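Keep the Market in the Morning

The town council of Weltham wants to move our street market from the morning to the evening. The proposal came in March, it has 112 pages, and I have read all of them, some with a dictionary. I am against it, and I would like to explain why without making the people who wrote it into fools.

Their main argument is that working people cannot shop at ten in the morning. This is true. I was such a person for 20 years, and I bought my tomatoes in the supermarket at seven in the evening, under a light that makes everything look ripe. The council asked residents to fill in a form, and 2,309 did it. Most of them said they would come more often if the stalls were open after work.

But a form asks what you would like. It does not ask the seller when she must get up. Floarea Bratu drives in from Văduva, and in summer she picks before sunrise, when the leaves are still cold. If she sells until nine at night, she is home near eleven, and the next picking does not wait for her. The report gives one paragraph to this. It gives six pages to the lighting.

There is also the matter of heat. In August a peach that has been on a table since noon is a different peach at six. The council answers that there will be shade — cloth roofs, paid for from the parking money. I believe them about the roofs. I do not believe that cloth does much for a box of berries.

I grew up in a place where the market was over by eleven, and my grandmother considered anybody who came after nine a little lazy. Perhaps this has made me unfair. I try to take it into account.
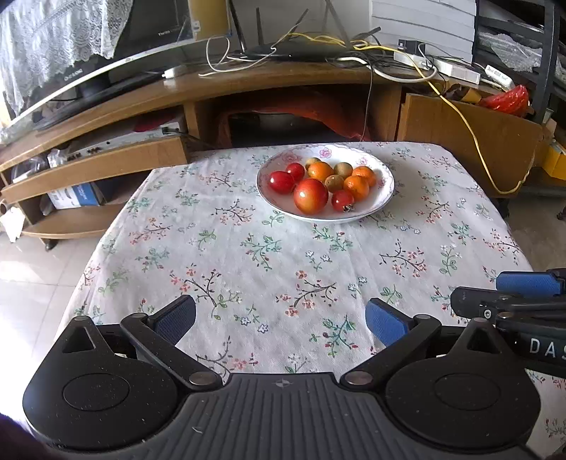
Siyabonga Cele wrote to me after my first letter on this subject that I was defending the habits of retired people, and that he has not once been able to buy from the stalls he pays 60 a year in local tax to support. I thought about his letter for some days. He is right about the tax, and I think he is right to be annoyed.

My answer is a modest one. Leave the morning as it is and add one evening in the month, only for the sellers who want it. Pay them something for the extra hours. After one year, ask them the same questions we asked the buyers, on the same kind of form.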